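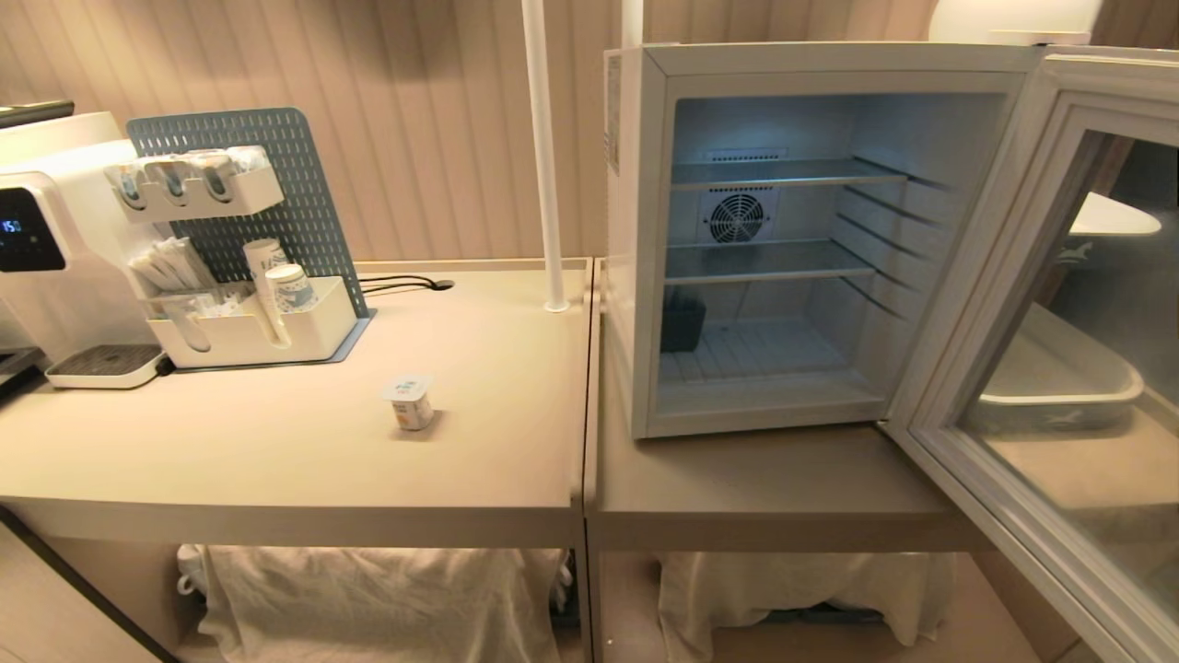 Coffee corner, second floor, before the others came.

April 25, 2024

I slept badly again and went to work too early. My letter to the landlord in Ornton is still in my bag. I have written it three times since February and each time the English becomes more polite and says less. Inês read the last one and told me, "He will think you are thanking him."

The rent goes up by 60 from next month. It is possible to pay it, but then I cannot go home in the summer, and my mother has already painted the small room. I did not tell her yet.

At lunch I walked to the river with Jae-hoon Won. He is looking for a flat too, and he asked if I would share one near the Correia bakery, 15 minutes by bus. I said I must think. I have lived alone for seven years and I am not sure I still know how to share a kitchen.

In the evening I made lentils, too much salt. Rain after nine. Tomorrow I must post the letter or tear it up.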